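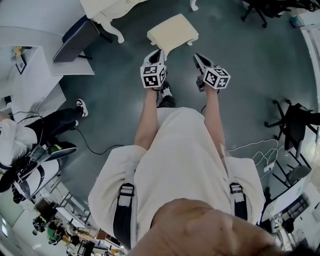
3 min read

Print | E-mail

Mixing an ornate table with plain office chairs – does it ever look right?

Posted by plerkosard_attic

Hello all, and thank you in advance for reading, because I do go on. We have one fairly large room with a gray-green floor, and over the years it has become the place where everything ends up. There is a white table with a carved, curved leg that I love dearly, a dark navy upholstered bench on a white base, and a little cream footstool with short white legs. Then there are the black office chairs on wheels, which are comfortable and which I can't replace this year. A white cabinet holds a small framed picture and a small plant with yellow flowers. And then the cables! A whole tangle of white ones sits on the floor near one of the chairs, and I catch a wheel on them at least once a day.

I have 115 dollars to spend before the end of August. Would you put it toward chair covers, a rug, or something for the cables? I'd like the room to feel a bit more like a sitting room and still be a place to work.

Posted by sindgate_sews

Oh, I do like a navy bench! I would leave the chairs exactly as they are. I made slipcovers for office chairs once and they slid around, got caught in the wheels, and looked like laundry by lunchtime. What helped in our house was repeating a color. You already have navy on the bench, so a navy cushion on each black chair would tie them together nicely, and dark blue next to black looks calmer than you might expect. Keep the footstool by the bench so the two pale bases sit close to each other – they will look like they came as a pair.

I'd also move one more plant over to the cabinet, or a taller vase if you have one. Yellow is lovely against a floor that color. My own room took me three tries and I still shift things every spring, so don't worry if the first arrangement feels off.

Posted by fuma1627

cables first. get a cable box and some hook and loop ties, run everything along the wall, done. no rug under wheeled chairs unless it's very flat, they chew up the edges.

Posted by plerkosard_attic

Thank you both so much! I am going to do the cables this weekend and then look for cushions, and I will measure the seats before I order anything (I have learned that one the hard way). The rug can wait. If there is money left over I may treat the table to a proper lamp, as it has deserved one for years.

Print this page | E-mail this page to a friend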